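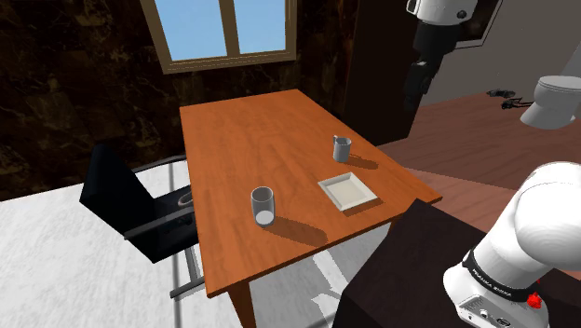 How are lay members of a tribunal panel chosen, and does anyone outside the tribunal office get to see the shortlist?

They are picked by the regional office from a reserve list, and the shortlist is not published. Only the final names go on the notice board and the website, normally a week after the letters have gone out.

I am sending this to the whole list as the same question has reached me from several people since the Cletidlow hearing. A copy of the earlier message is below, with my replies under each part.

> Posted to the list, Aug 6, 2018
>
> I applied for the lay member post at Cletidlow in the spring. I was told I had met the standard but that there was no vacancy. Then in the summer two new members sat on the Graseo lease case, and I never saw either post advertised. Were they advertised?

No. Both came off the reserve list. When the regional office runs a round of interviews, everyone who meets the standard but is not given a post goes on the list, and it stays open for 3 years. If a vacancy comes up in that time the office can fill it without a new advertisement. The letter you were sent should have told you this. The older version of the letter left it out, and I have seen two of those, so it is worth checking yours.

> If I am on the list, why was I not asked?

I can't say in your case. The list is not in order of marks. The office looks at which kind of hearing is short of members and who has the background for it. For lease and service charge cases they tend to want someone who has worked with property accounts. A person with good marks and a background in, say, employment may wait the full term and hear nothing. I think that is a weak point in the system and I have said so in writing.

> Can I ask for my marks?

You can. Write to the regional office, quote the number of the round and ask for your own scoring sheet. It is your personal data and they have to answer within a month. You will get the marks and the panel's notes on you. You won't get anybody else's, and you won't be told how many on the list scored higher.

The Cletidlow round was number 861. Please quote it, as letters without the number have gone astray.

> How many people applied? I heard it was very few.

There were 240 applications. The figure is in the office's own summary, which you can ask for at the front desk. The summary doesn't say how many met the standard, and I have asked for that separately. I'll post the reply when it comes.

> A friend who deals with Ronex says one of the new members used to do work for them. Ronex is the landlord's agent in the Graseo case. Is that allowed?

Past work for a party does not rule a member out by itself. What matters is how recent it was, what it was, and whether it was declared at the start. If it was declared, it will be in the record of the hearing – usually on the first page. If it wasn't, a party can raise it with the tribunal and ask for the case to go to a different panel. Only a party can do that. Someone watching from the public seats can't.

I would ask people not to repeat the Ronex point on this list until somebody has read the record. The Rojanasak appeal was held up for months over a claim of the same sort, and the work in question had been done by a different firm with a similar name.

> Is anything going to change?

There is a consultation open on how lay posts are filled. It closes at the end of September. It asks whether each vacancy should be advertised, whether the reserve term should be cut, and whether the list should be published with names removed. Answers are limited to 200 words per question. You don't need to be a lawyer or a member of anything to reply.

My own answer will be that posts should be advertised whenever the list is more than a year old. I am against publishing it in full – people apply while in other jobs and may not want their employer to know.

Replies to the list please, not to me directly.

Comments

Got my scoring sheet in just under three weeks. The notes were handwritten and one page was hard to read, but they sent a typed copy when I asked.

Does the reserve term run from the interview or from the date of the letter? Mine are two months apart.

From the date of the letter, according to mine. Second paragraph.

The form for the consultation would not save on my phone. Worked fine on the library computer.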